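Halliday HW-3 Weather Alert Radio, reviewed

January 22, 2023

After the November storms took out power in Mirndale, I bought the Halliday HW-3 to replace a desk radio that had stopped picking up the Numthorpe transmitter. It has been plugged in on the hallway shelf ever since.
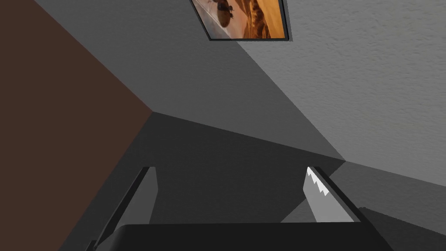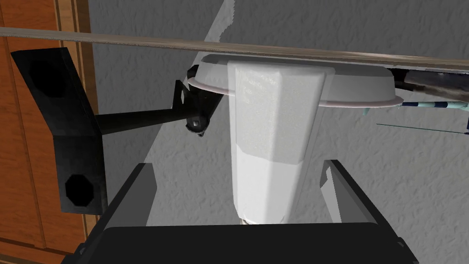
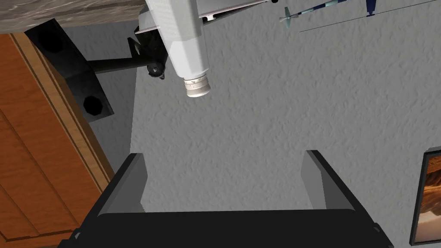

Three views, with the two gray fingers in each; the white block is between them in the second.

Setup took longer than it should have. You enter a county code with the arrow buttons, and the manual prints the code table in type I needed a magnifier to read. Once that was done, the radio only sounded for our county, and the weekly test came through every time.

The siren is loud enough to wake me with the bedroom door shut. There is no way to set it lower at night, only on or off. The voice broadcast has its own volume knob and sounds clear.

Backup power is a 2000 mAh pack. Halliday claims 3 days on standby. Mine quit a little short of that with the display light turned off. The hand crank works but it is slow, and the handle feels thin. I would keep spare AA cells in the drawer, and the radio takes those too.

Reception was fine in the house and poor in the basement, where we go for tornado warnings. Pulling the antenna all the way out and standing the radio by the stairs fixed it.

The Karutside model has a better screen and no crank. I would buy the Halliday again for the siren alone.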